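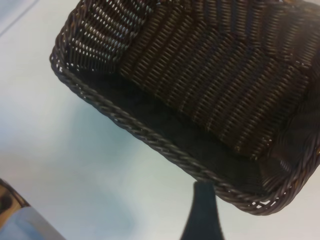
*Kaplan, working paper, Household Habits group, Datport. Draft of June.*

**Figure 1.** A dark brown woven basket with a braided rim.

## 4. What people do with their keys

I went into this part of the study pretty sure I knew the answer. I lose my keys about twice a week, and I figured everyone else did too, so the diary was mostly going to tell me how many minutes we all waste by the front door. We mailed it to 200 households in Mundasetti and Gakska, and 30 came back blank (one with a very nice note). The rest were a joy to read!

The diary asked people to write down every hunt for a small everyday thing: keys, glasses, the good scissors, a bus pass. We got 235 hunts for keys alone. What surprised me is how few of them ended somewhere odd. People mostly found their keys in a coat they'd worn the day before, or in the spot where they always drop them, under a pile of mail. I had a whole coding sheet ready for weird places and used maybe a third of it. The freezer did come up, though.

Then there's the question of the "landing spot," our name for any bowl, hook, tray or basket (a basket like the one in Figure 1 would count) that a household says is for small stuff. I expected homes with a landing spot to report fewer hunts, and in Mundasetti they did. In Gakska they didn't, and I've gone back and forth on why. My best guess is that the Gakska homes share their spot among more people, so things get buried or carried off by someone else. We didn't ask how many people used it, which I regret, and the next diary has a line for that.

Hunts also bunch up on Monday mornings. I don't want to lean on this too hard, as a lot of people filled in the weekend pages from memory and the handwriting on those gets noticeably faster. Still, the bump shows up in both towns and it stays put when I drop the sloppiest diaries. Section 5 takes up glasses, where the pattern is different and a good deal messier.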